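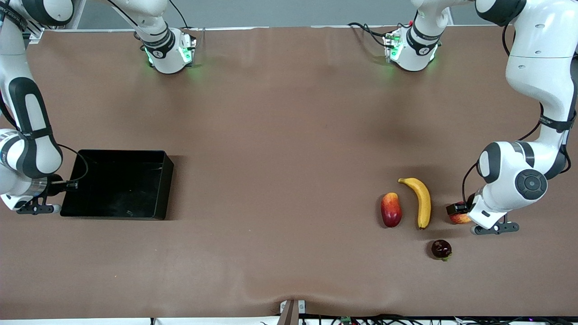
November 21, 2019

Bench log, two-arm sorting build

Moved the tray closer to the right arm tonight. With the old position the right gripper had to reach over the middle of the table and the elbow got near its limit before the fingers were pointing straight down. Now the tray is on the right arm's side and the fruit starts on the left arm's side, so every piece has to be handed over or set down midway. Going with set down for now. Handover can wait until January.

Left and right in these notes are always the robot's own.

Fruit set is the same as last time: banana, apple, the long red and yellow one, the little dark one. Please don't eat them until the runs are done.

Rewrote the approach for the banana. It was grabbing by the bounding box center, and on a curved fruit that puts one finger in air. It now fits a line along the long side and closes across it. Ran 14 picks on the banana alone, 11 good. Two of the misses were the wrist camera losing it when the fingers came down and shaded it. The third I didn't see, I was looking at the terminal.

The small dark fruit is still the worst. Brown table, dark purple skin, and the detector wants to call it a shadow. Raised the exposure on the left wrist camera one step and it found it every time, but then the apple has a blown highlight and the color check fails. Thư Cù thinks we should drop the color check and go on shape only. I would like to keep it as long as it costs nothing. Will try two exposures per pick and see how slow that gets.

Tray floor is giving glare too. Tried a piece of the matte Prakutex sheet in it, worked well, took it out again because it slides when the gripper lets go. Needs tape.

Cables: the loop at the right wrist is too long now that the tray has moved. It hangs over toward the tray and I don't want a finger catching it on the way in. Shorten by one clip at the joint. Don't pull it tight, the wrist still needs its full turn. The boards and loose cables at the near edge need a proper box, I keep leaning on them. There is an empty Skerner case under the sink that might fit.

Release height was 8 mm above the tray floor, which is fine for the apple and too low for the banana if it comes in tilted. Made it a per-object value in the config. Config is saved as run 3245, the one before it has the old tray position so don't load that.

To do
Shorten right wrist loop
Tape for tray sheet
Two-exposure test, log the time per pick
Redo the tray corner calibration, I only did it by eye
Ask at Barros if they still have the softer finger pads

Stopped there. Arms parked, power off at the wall.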